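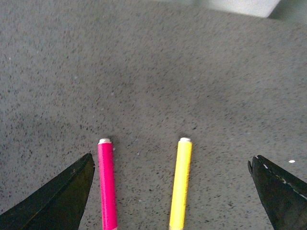 June, 9 pm. Penura draft, second pass. Cut the deck from 49 cards to 40 – the river suit was never drawn before round seven.
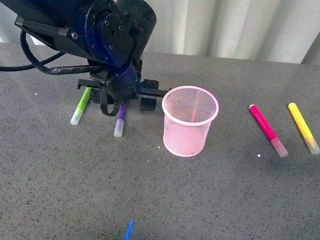

Holtwood opening still too strong. Raised its cost by one and left Kasgate alone.

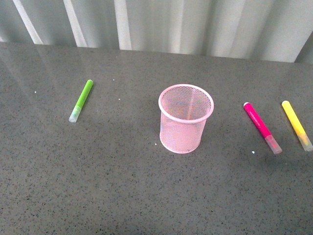 Two solo games, 100 points each. Ko won both on the last trade.
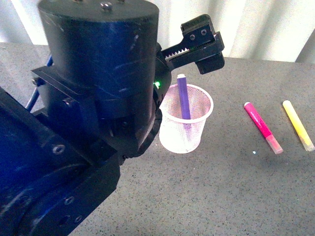 Scoring track next. Spaces need to be wider for two tokens. I want the board edge in a dark blue, close to the blue on that arm, with the bright blue of the cable for the bonus spaces.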